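Lire un programme municipal jusqu'au bout (et survivre au verso)
Rubrique : Vie locale, mode d'emploi

Il arrive dans la boîte aux lettres entre un prospectus de pizzeria et une relance de la mutuelle. Papier couché, sourire couché aussi, une mairie ensoleillée à l'arrière-plan. On le pose sur le meuble de l'entrée en se promettant de le lire, puis on vote d'après la tête du monsieur. Je l'ai fait pendant trois scrutins et je n'en suis pas fier. Depuis, j'ai une méthode. Elle demande une soirée par élection, un crayon et un peu de mauvaise foi, qualité que les rédacteurs de tracts nous prêtent volontiers et qu'il serait dommage de laisser dormir.

Ce qui suit concerne les municipales. J'habite Gallier, je prends donc mes exemples à Gallier, mais ils s'exportent bien : le « cadre de vie » est le même partout.

Ce qu'il faut avoir sous la main

Toutes les professions de foi, y compris celle de la liste pour laquelle vous ne voterez jamais. Surtout celle-là. Elle contient souvent la seule phrase précise sur la station d'épuration.

Le dernier bulletin municipal qui présente le budget. Chez nous, c'est le numéro que tout le monde utilise pour éplucher les pommes de terre. Si vous l'avez jeté, les documents budgétaires se consultent en mairie, et bien des communes les mettent en ligne, derrière trois menus déroulants et un formulaire pour réserver la salle des fêtes.

Un crayon. Le surligneur est déconseillé : on surligne ce qui nous plaît.

Étape 1 – Rayer les adjectifs

Prenez le premier tract et barrez tout ce qui qualifie. « Une ville apaisée, solidaire et ambitieuse » devient « une ville ». Nous étions au courant. « Un projet concret et réaliste » devient « un projet ». Continuez jusqu'au bas de la page, sans pitié pour « durable », qui tient rarement jusqu'au paragraphe suivant.

Barrez ensuite les adverbes, puis le mot « ensemble » partout où il apparaît. Regardez ce qui reste. Sur la dernière profession de foi que j'ai traitée ainsi, il restait un rond-point, une crèche et un numéro de téléphone. C'était déjà plus que chez le concurrent, dont le texte, une fois essoré, consistait en un code postal.

Étape 2 – Trier les verbes

Les verbes d'un programme se rangent en deux familles. Il y a ceux qu'on peut vérifier : construire, fermer, embaucher, baisser, racheter, goudronner. Et il y a les autres : favoriser, accompagner, encourager, repenser, impulser, « donner toute sa place à ». Soulignez les premiers, entourez les seconds.

Un verbe entouré n'est pas un mensonge. Il signale une chose que la liste aimerait voir arriver, de préférence par les soins de quelqu'un d'autre. « Favoriser le retour des commerces rue Crenshaw » veut dire que si un boulanger s'installe, le maire viendra couper le ruban. Je n'ai rien contre les rubans. Je note seulement que la rue Crenshaw favorise le retour des commerces depuis que je sais lire.

Méfiez-vous particulièrement de « étudier ». Étudier un projet, c'est commander un rapport. Le rapport conclut qu'il faudrait une étude complémentaire. Entre-temps, vous avez déménagé.

Étape 3 – Demander qui décide

C'est l'étape ingrate, et celle qui rapporte le plus. Pour chaque verbe souligné, écrivez dans la marge qui a vraiment la main. La commune s'occupe de ses écoles maternelles et élémentaires, les bâtiments du moins, de sa voirie, de son état civil, de ses cimetières. Les collèges relèvent du département, les lycées et les trains régionaux de la région. Les déchets, le développement économique et souvent l'eau ou les bus sont l'affaire de l'intercommunalité, cette assemblée que personne ne situe sur une carte et qui gère pourtant une belle part de ce qui nous énerve le matin.

Aux dernières municipales, une liste promettait de rétablir l'arrêt en gare de Nusholm du train de 7 heures. Belle promesse, bien imprimée. Un maire peut écrire à la région, il peut s'indigner, il peut poser sur le quai avec une écharpe. Il ne conduit pas le train. La formule honnête aurait été « nous demanderons le rétablissement », et elle tenait sur la même ligne.

Quand vous ne savez pas qui décide, appelez la mairie et posez la question telle quelle : « De qui dépend ceci ? » On vous passera un autre service. C'est une information aussi.

Étape 4 – Chercher l'argent

Un budget communal a deux tiroirs. Le fonctionnement paie les salaires, le chauffage, les fournitures, les subventions aux clubs. L'investissement paie les travaux et les gros achats. Les candidats adorent le second, qui se photographie, et parlent peu du premier, qui revient chaque année.

Prenez la piscine, valeur refuge de toute campagne. La construire relève de l'investissement, avec des subventions et un emprunt. La chauffer, la surveiller et la nettoyer relève du fonctionnement, jusqu'à la fin des temps. Un programme qui annonce le bassin et oublie les maîtres-nageurs vous vend un trou d'eau.

En pratique, faites deux colonnes. À gauche, ce qui coûte. À droite, ce qui paie : impôt, emprunt, subvention, vente d'un bâtiment, renoncement à autre chose. La colonne de droite sera presque vide, c'est normal, respirez. On ne demande pas à une profession de foi d'être un bilan comptable. On cherche juste la liste qui a au moins essayé. Et si vous tombez sur « par une gestion rigoureuse », écrivez un zéro et passez à la ligne suivante. La gestion rigoureuse a déjà été dépensée par la liste d'à côté.

Étape 5 – Comparer avec la fois d'avant

Si l'équipe sortante se représente, retrouvez son ancien tract. Une voisine en garde toujours un, sinon le site de campagne survit parfois dans un coin du web, avec son compte à rebours arrêté. Alignez les deux documents et cherchez les phrases qui ont voyagé sans se changer.

À Gallier, la halle du quartier Guver figurait dans l'ancien programme sous le titre « Une priorité ». Elle figure dans le nouveau sous le titre « Une ambition renouvelée ». Pour qui sait lire, tout est dit, et avec une certaine élégance.

Soyez juste, tout de même. Une promesse non tenue peut avoir une raison : un recours, une subvention refusée, un sol plein de surprises. Demandez laquelle. Une réponse précise et un peu embarrassée vaut mieux, à mes yeux, qu'un bilan où tout est vert.

Étape 6 – Poser une seule question

Les réunions publiques ont lieu vers 20 heures, dans une salle trop chauffée, et durent plus longtemps que prévu. Arrivez avec une question écrite, une seule, qui tient en deux phrases et se termine par un point d'interrogation. Vous serez le seul dans ce cas.

La mauvaise question : « Que comptez-vous faire pour la jeunesse ? » On vous répondra qu'elle est l'avenir.

La bonne : « Vous annoncez l'ouverture du local jeunes jusqu'à 22 heures ; combien de postes cela demande-t-il, et sur quelle ligne ? » Là, quelqu'un à la tribune va se pencher vers quelqu'un d'autre. Observez ce petit mouvement, il en apprend plus que le discours. S'il se penche vers une personne qui sait, bon signe. Si toute la rangée regarde ses chaussures, notez-le aussi.

Ne lisez pas de préambule. Ne dites pas depuis combien de temps vous habitez la commune. Ne répliquez pas. Asseyez-vous et écrivez la réponse, le geste inquiète beaucoup et reste parfaitement légal.

Étape 7 – Dormir, puis relire

Laissez le tout reposer une nuit. Le lendemain, relisez uniquement vos marges, sans les tracts. Normalement, une liste a plus de verbes soulignés que les autres, et une liste a une colonne de droite un peu moins déserte. Avec de la chance, c'est la même.
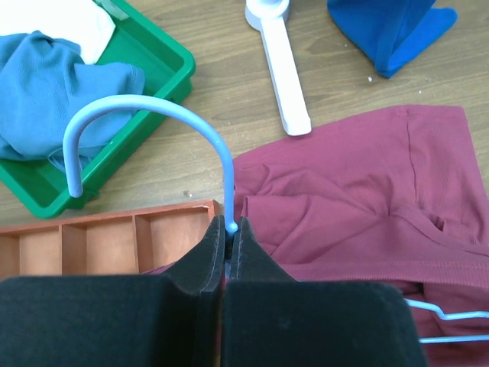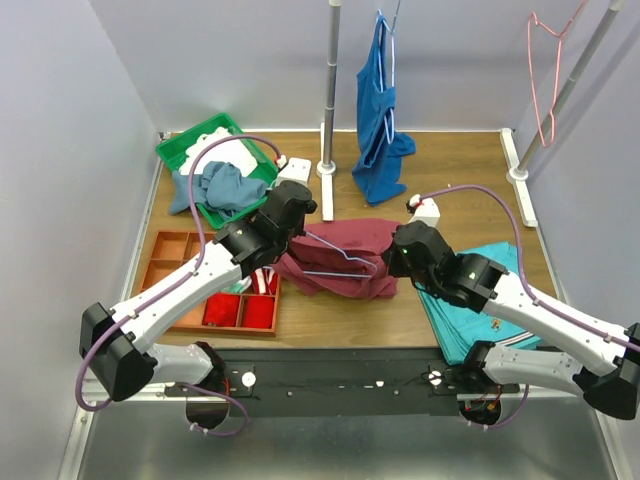
Si ce n'est pas la même, il faut trancher selon ce qui compte pour vous, et aucune méthode ne le fera à votre place. Pour ma part, je préfère une petite liste de choses faisables à un grand catalogue. D'autres veulent du souffle. Ils ont le droit, et ils trouveront de quoi se servir.

Quelques questions qui reviennent

Et si je n'ai reçu aucun tract ? Cela arrive, la distribution a ses mystères. Passez aux permanences, lisez les sites des listes, ou demandez à l'immeuble d'en face, qui les a tous reçus en double.

Faut-il lire aussi la liste des noms ? Oui. Regardez les premiers, qui ont des chances de devenir adjoints, et leurs professions lorsqu'elles sont indiquées. Une équipe où une seule personne a déjà lu un budget, c'est court. Une équipe où tout le monde en a lu, c'est long, surtout en réunion.

Peut-on faire l'exercice à plusieurs ? Volontiers, à condition que chacun commence par le tract du camp qu'il n'aime pas. Prévoyez à manger. Chez moi, on a failli se fâcher sur la définition de « requalifier » et il a fallu sortir le fromage avant l'heure.

Que faire des tracts annotés ensuite ? Une chemise, le nom de la commune, le mois du scrutin, et au fond d'un tiroir. Vous les ressortirez à mi-mandat, au moment des vœux de janvier, quand on vous annoncera que la halle du quartier Guver entre dans sa phase d'étude.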